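Speaker notes, Stiltport local history evening, May 11, 2025

Slide 1. Title

Good evening, and thank you for the invitation. I will speak for less than one hour, and please stop me if a word is not clear. My subject tonight is bone combs and the people who made them, in the towns along our river, before the year 1200.

(Wait for the lights. Drink water.)

Slide 2. Why combs

A comb is a small thing, but it takes many steps to make one. The maker must find antler, cut it, choose the straight pieces, fasten the plates with rivets, and only then saw the teeth. Each step leaves waste. For us the waste is better than the comb, because a comb travels with its owner and the waste stays close to the bench.

Slide 3. The Sternbridge pit

At Sternbridge the excavators opened one pit behind a house plot. It contained 907 pieces of worked antler. Only 13 of them come from finished combs. The others are burr ends, tine tips and thin plates which broke during the work.

Say slowly: most of this antler was shed. It was collected from the ground in late winter, and no animal was killed for it. We know this from the burr, where the antler came away naturally from the skull.
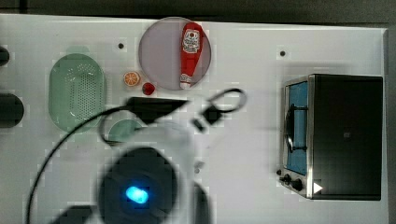 Slide 4. One workshop or many visits?

The older opinion was that a comb maker lived at Sternbridge all the year. I held this opinion also, and I wrote it in my first report. Now I am less sure. The pit has three layers of waste with clean silt between them. This could mean a craftsman who came, worked for some weeks, and left again for the next market.

Do not spend too long here. If somebody asks about the silt, show the section drawing at the end.

Slide 5. Comparison with Skenent

The Skenent collection is smaller, 91 pieces, but the saw marks have the same width as ours. On 29 of the pieces we see the same small mistake: the saw slipped to the left at the start of the cut. I would like to say it is the same hand. I cannot say it. The same type of saw, held in the same manner, could give this result.

Slide 6. The Warraich comb

This one was found in a grave, beside the shoulder and not at the head. It has ring-and-dot decoration on one side only. The teeth show wear in the middle part, so it was used in life and was not made for the burial.

(Pass the replica around. Ask for it back!)

Slide 7. What we still need

Dates from the lowest layer. The samples went to the laboratory in January and I have no answer yet. We also need a better study of the rivets, iron and copper alloy, which were stored separately and have a different numbering.

Questions. The list of reading is on the table by the door.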